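Trakonus suture set -- handling rules
Updated 2022-08-08, Şengül Öztürkmen

452 clips, robotic suturing. Read before you label or train anything.

- Keep both jaws in view when cutting clips. Tips hidden = flag it, dont delete.
- Needle visible: tag NEEDLE. Thread only: tag THREAD.
- Glare on tissue is fine, leave exposure alone.
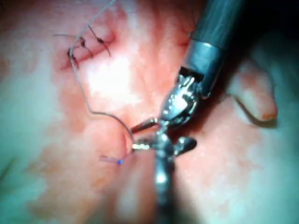

First one NEEDLE, second THREAD.

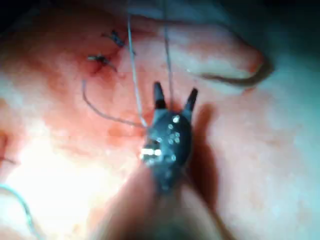 - Two labelers per clip, third if they disagree. 38 still waiting on a third.
- Max 60 clips per person per day -- quality droped badly past that in July.
- Test split is 185 clips. Locked. No tuning on it.
- No tissue-health labels, we're not clinicans.

Old Famton tags don't map one to one, see mapping file.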